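The Year I Stopped Saving the Good Glasses

By Roos Kramer

My grandmother owned 28 wine glasses and drank out of a mustard jar. The glasses lived in a cabinet with a little brass key, and the key lived in a sugar bowl, and the sugar bowl lived on a shelf I couldn't reach until I was fourteen. When she moved to the apartment we wrapped them all in newspaper, and I remember my uncle asking when she'd last used them. She had to think. It was a christening. The baby in question was helping carry the boxes.

I got seven of them in the end (my cousins split the rest), and of course I did exactly what she did. I put them up high. I told myself they were for company, and then company came and I handed out the chunky tumblers from the supermarket because, well, people wave their arms around when they talk!

What changed my mind was a dinner in January at the home of İlker Ertürk, who runs a small restaurant called Yalçınkaya and has been buying and selling old glassware on the side for years. It was a Monday, his night off. We had lentil soup and bread, nothing fancy, and he set down a glass so thin I was scared to breathe near it. I asked if he was sure. He looked at me like I'd asked if he was sure about the spoon.

"How many have you broken?" I said.

"This winter?" he said, and filled it up.

So I went home and took mine down. And then, being me, I stayed up way too late trying to find out what they were.
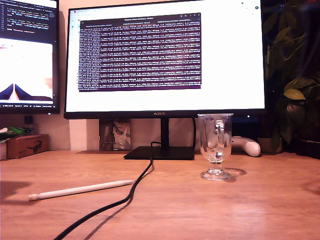 Grandma always called them "the Plamettis," as if they were a family down the street. Plametti was a glassworks that closed before I was born, and I'd pictured something grand, with chandeliers. The collectors I wrote to were very sweet about setting me straight. They were everyday glasses, sold in sets of four at hardware stores and given away at least one summer with a tank of gas. One woman told me she'd paid more for the shipping than for the glasses. All those years behind a lock and key!

I laughed about it for a day and then felt a bit sad, and then I poured myself some cranberry juice in one and had it with a grilled cheese sandwich. I can report that cranberry juice looks wonderful in a stemmed glass. So does tap water, with a slice of something in it. Chocolate pudding works too, though you need a long spoon and some patience.

Since then I've been asking everyone I meet what they're saving. A neighbor has a set of towels from her wedding with the ribbon still on. My dentist has a bottle he's been meaning to open since his daughter graduated, and she now has a daughter. My own sister, who teases me about all this, has a candle from a shop in Loltolgate that she won't light. It was expensive, she says. It smells like figs. I know this because she lets me sniff it through the lid.

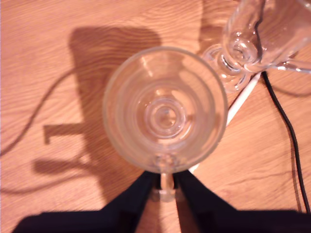 A stemmed glass, looking straight down into the bowl.

If you want to start using your nice things, İlker has a few rules, and I've stolen all of them. Wash stemware by itself, in a plastic tub, before the pans go anywhere near the water. Take off your rings. Hold the bowl when you dry it and leave the foot alone, as twisting the two ends in opposite directions is how most stems snap. Don't wash up after a party. Go to bed and do it in the morning when you can see straight.

He also says to buy extras of whatever you love while it's cheap. I found some at the Luletti flea market out past the bus depot, in a box under a table, mixed in with fondue forks. They don't quite match mine. The rims are a touch wider and the stems are shorter, and once there's food on the table I can't tell which is which.

I've broken two so far. The first went in the sink and I was upset for most of an evening. The second got knocked over by my nephew during a long story about a goalkeeper, and we swept it up and he picked up where he'd left off. The mustard jar, by the way, is mine now too. I keep paper clips in it.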